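Talking Shop | People who pack, sort and mend

This site uses cookies to remember your preferences. By carrying on reading you agree to our use of them.

A place for everything, and a bin for the rest

Helju Mets had the kettle on before I'd got my coat off, and we were well into our second cup before either of us remembered that I had come to talk about sorting. She has been at it most of her working life, first in the returns room at Volasau, where she started one May as a stand-in for somebody's holiday and never quite left, and now at Gelar, where she looks after the mixed goods -- all the odds and ends that don't belong on any particular shelf.

"People think it's dull," she told me, pushing the biscuits across. "They imagine you stand there all day putting like with like. Well, you do, some days. But every bin is a bit of a puzzle, isn't it? You look in and think, now, who put you next to him?"

I asked how she had learned, and she laughed for rather a long time. There was no course. An older woman at Volasau simply handed her a pair of gloves and told her to look before she touched anything, and Helju has been passing on the same advice ever since, to new starters, to her nephews, and once to a man at a jumble sale who had asked her for nothing of the kind.

The Gelar stockroom keeps 652 lines at the moment, although it was up to 1166 before the Galbraith range was dropped. She doesn't miss it. "Lovely things, but the boxes! You'd open one and have three more inside it, and then all that paper to fold." She still folds the paper, I should say. There was a neat pile of it on the dresser behind her, waiting to line drawers.

Her own preference is for a wide, open bin with good tall sides, and she won't be talked into lids. She likes to see what she has got. Deep ones are a trial, she says, for anyone with her sort of back, and she would sooner have things spread out low down where you can pick through them than heaped up in a corner. At Ponier, where she helped out for a few months between jobs, everything was kept in sacks, and she still speaks of those sacks with real feeling.

Does she sort at home? She went a little pink at that. "The kitchen, yes. The kitchen is beautiful. Don't go in the spare room." Then she took me to see the spare room anyway, and we spent a very happy half hour finding the other half of a pair of curtains.

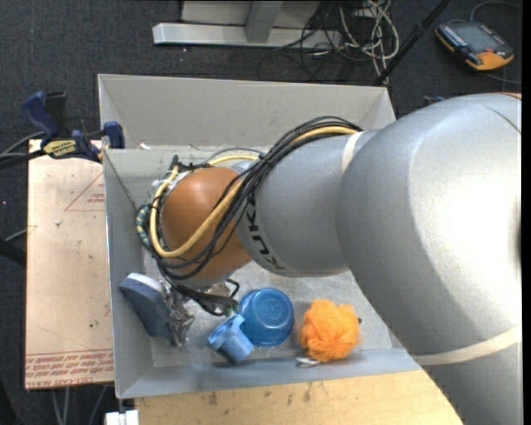 Helju's advice for a muddled cupboard

Take the whole lot out, and do it in the morning while you've still got the patience. Put back what you reach for every week and leave the remainder on the table overnight. "You'll feel differently about it at breakfast," she says. She also keeps one small box for things she can't name, and goes through it when the weather is bad -- last time she found a key in there that fitted the garden shed, and she was pleased about it for days.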